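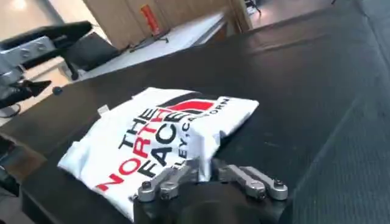

White tee, folded, wrist cam. Near gripper on the bottom edge, other arm up left.

31/03/2020
Laundry bench, Pondcombe

Shirts again. 44 tries in the log now, both arms, same black work surface. Counting a fold as good if the thing comes out a rectangle you could stack. By that rule 12 good. Dunne's rule is stricter (no bunching on the edges) and gives 4. Using both columns from here on so we stop arguing about it.

Bunching is still the main complaint. Look at the right side and lower edge in the still, cloth drapes over the rim and the wrinkles stay in. A person would just swipe a palm across it. We have no palm. Fingers press in one spot and the rest does what it likes.

Print question: does a big graphic help or hurt? North Face lettering is easy to find, red and black on white, but my hunch is the corner finder grabs letter edges when the hem is hard to see. Need plain shirts to check. White tag sticking out near the upper left corner would be a nice landmark if it stayed put, it dosen't, so not relying on it.

Filholm asked again if this is ready for their back room. No. They have 700 pieces on a busy shift, mostly towels, some shirts. Towels maybe by July. Shirts I would not promise. Somebody with two hands and a radio on beats us easily and doesn't need the shirt laid flat first, which we are still doing by hand!! That part should go in the report in plain words.

To do
- wipe down surface, dust specks showing up in the wrist view
- slower release on near gripper, see if hem stays down
- plain white and plain dark, same size
- try fold with the shirt moved in from the rim, all tries so far too close to it imo
- ask Henwood abuot softer finger pads

Left the settings as they are. Don't change grip force before the plain shirt runs.

Recent entries
Towels, second batch
Henwood finger pads, first look
Socks: why we stopped
Filholm visit notes
Wrist camera focus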